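How Do You Pick a Robot's Fingers?

By Janelle Fajardo

Wiggle your fingers. Go on, all of them! Now pinch your ear, scratch your nose and pick up a pencil. You just used the same hand for three very different jobs, and you didn't have to stop and change any parts.

Robots aren't so lucky. When a robot needs to pick something up, it uses a part called a gripper, and somebody has to decide what kind of gripper it should have. Should it pinch? Should it suck, like a vacuum cleaner? Should it be hard or squishy? The only way to find out is to try them, and trying them is my favorite part of the job.

I work at a workshop called Negussie, where we test grippers and arms all day long. Let me show you how it goes.

Meet the grippers

The first kind is the suction cup. Lick the end of a toy dart and stick it to a window, and you have the idea (maybe wipe the window afterward). A pump pulls the air out from under the cup, and the air all around pushes the cup and the object together. Suction is great for boxes, plates and shiny magazines. It is terrible at sweaters. Air sneaks in through all the little holes in the wool, and the sweater stays right where it was.

The second kind is the soft gripper. Its fingers are made of stretchy rubber with hollow spaces inside. Pump air into the hollow spaces and the fingers curl up, a bit like an octopus giving a hug. Soft grippers are wonderful with tomatoes and eggs. They are not so wonderful with thin things, like a coin lying flat on a table.

The third kind is the two-finger gripper, or jaw gripper. Two stiff fingers move apart and then come together again. Try it yourself with just your thumb and your pointer finger! You can do a surprising amount that way. You can turn a page, hold a crayon and carry a sock to the laundry. Now try to tie your shoes. Hmm.

Our two-finger gripper design is nicknamed Lekon, and we have made 21 different sets of fingertips for it. Some are pointy, some are wide, some have bumps like the bottom of a sneaker. They slide on and off, so we can test one kind in the morning and another after lunch.

The hardest thing in the toy box

People always guess that heavy things are the hardest for a robot. Bricks! Bowling balls! But a brick is pretty easy, if your arm is strong enough. A brick keeps its shape. If you know where one end is, you know where the other end is too.

A cable doesn't do that. Pull on one end of a cable and the other end might follow, or it might stay put, or it might drag six of its friends along with it. Think about the drawer at home where the chargers live. Every time you open it, the tangle has a new shape, and your robot has never seen that exact shape before.
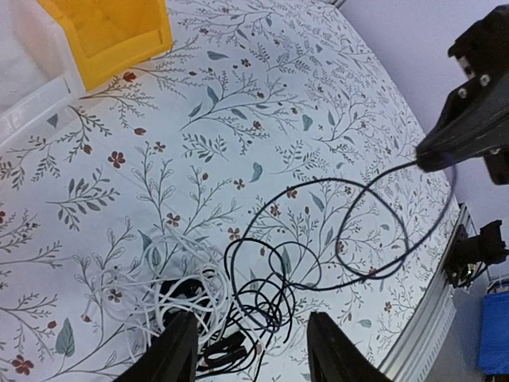 So cables are a super test for grippers. A suction cup has almost nothing flat to hold on to. Soft fingers can scoop up a whole bunch, but then you have a whole bunch, and you only wanted one. Two stiff fingers can reach into the loops and pinch a single cable, as long as the tips are narrow enough and the robot knows where to put them.

Then there's the question of how hard to squeeze. Too gentle, and the cable slips away. Too hard, and you could hurt the wires inside. We try a light squeeze first and go up a little at a time.

Two arms or one?

Next experiment! Put one hand behind your back and try to untangle a pair of shoelaces. It's slow, isn't it? Whatever you pull just comes along, because nothing is holding the rest of the pile down. With two hands you can lift one piece up and keep the other hand ready to hold or catch.

It works that way for robots too. With one arm, a robot often has to pick a cable up, shake it, put it down and look again. With two arms, one can pull while the other one helps. The tricky bit is that two arms can bump into each other - so the computer in charge, called the controller, has to keep track of both of them all the time.

We compared two controllers last September. One is called Vandex, and it plans the whole move before the arm starts. The other is called Zorkolberg (I did not choose the name, but I love it). Zorkolberg makes a short plan, looks again, changes its mind and makes another short plan, over and over, 30 times every second. For stacking blocks, Vandex was smoother. For cables, Zorkolberg was better, and you can probably guess why. Cables wiggle, and a plan made two seconds ago might already be wrong.

Where do the eyes go?

Robots look at things with cameras, and you get to choose where the camera goes. Put one up high and it sees the whole table. But when an arm reaches down, the arm blocks the view, just like when your own head blocks the light while you're drawing.

Put a camera on the wrist and it rides along with the gripper, so it gets a close look at whatever is near the fingers. Of course, then it can miss what's happening on the far side of the table. Lots of robots use both kinds.

How to be fair

Say you want to know which fingertips are best. You have to give each one the same job, with the same cables and the same table, and you have to do it many times. Once isn't enough, since anyone can get lucky once! Our last test took 122 tries, and yes, every single pile had to be messed up again by hand. I have become extremely good at making tangles.

We write down every try, even the silly ones. Especially the silly ones! A gripper that misses in the same way each time is giving you a big clue about what to change.

Try it at home

Get a pair of kitchen tongs, some clothespins and a few old shoelaces. Drop the laces in a heap. Using only the tongs, try to pull out one lace and lay it straight. Then try with a clothespin in each hand. Next, wrap rubber bands around the ends of the tongs and do it again. Did the rubber help, or did it stick to everything?

Make a chart with a row for each tool and give each one the same number of turns. Ask a friend to mess up the pile between turns, and no peeking while they do it.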